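The Water in Hamel

By the time Shuzhen Zhong gets to the pump house, a little before 6 in the morning, the first customers are already on the bench outside. They bring jugs, old soda bottles and, in one case, a canning kettle with a lid tied on with string. The spring at Hamel has been running into the same stone trough for longer than the town has kept records, and people here still prefer it to what comes out of the tap.

Zhong has tested the water for nine years. She keeps the results in a row of green notebooks and copies the main figures onto a card by the door. Hardness, nitrate, iron, a line for bacteria. Most people walk past the card. A few copy it down.

"They want to know if it tastes the same as last year," she says. "I can tell them what's in it. Taste is harder."
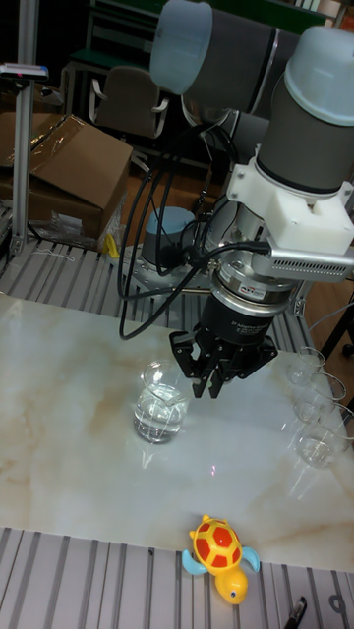 Hard water is rain that has spent time in rock. Under Hamel the rock is limestone, and the water picks up calcium on its way down and keeps most of it on the way back up. It leaves a white crust on kettles and a ring in the sink. Soap does poorly in it. Coffee comes out a little flat, and beans take longer to cook, so cooks in town soak them overnight with a pinch of baking soda.

The next valley over, Borkia, sits on granite. The water there is soft, and bread dough made with it turns slack and sticky unless the baker adds more salt. Wiroj Phetsri moved his bakery from Borkia to Hamel two winters ago and threw out most of his first week's loaves. The dough was tight and slow to rise. He had changed the flour, the oven and the building, and it took him until February to look at the water.

He now mixes his rye with water straight from the spring and leaves it longer. For the white rolls he runs it through a filter first. He says customers from Borkia can tell the difference, and that they complain about the rolls either way.
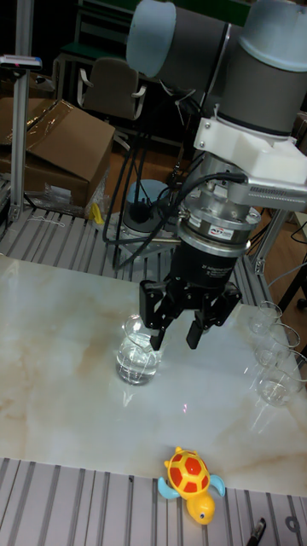
The town has argued about the spring before. When the main line from the Hultell reservoir came through, the plan was to cap the trough and put a parking lot over it. A petition with almost 1000 names stopped that, in a place where it is hard to find that many adults. The trough stayed. The parking lot went behind the feed store, where it floods.

What the town did not get was money for upkeep. The roof of the pump house leaks on the north side, and the drain backs up whenever the leaves come down. Zhong would like to test for more than she does now, mainly farm chemicals, but each of those samples has to go out to a lab and the budget covers 2 a year. She sends one in spring, after the fields are planted, and the other after the first long rain of the fall.

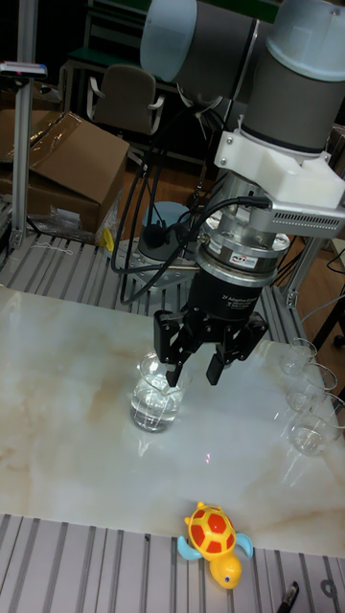
A clear glass beaker on a marble-topped table.Nothing worrying has turned up so far. Nitrate rises a little in wet years and drops again. Zhong shows the two lines in her notebook, one in pencil and one in ink, and turns back several pages to find a year when they crossed.

By 9 the bench is empty and Phetsri has come by for his second load. He fills his cans, wipes down the lip of the trough with his sleeve and asks her whether the iron is up. She tells him it is the same as last month. He says the rye has been darker, and she writes that down too.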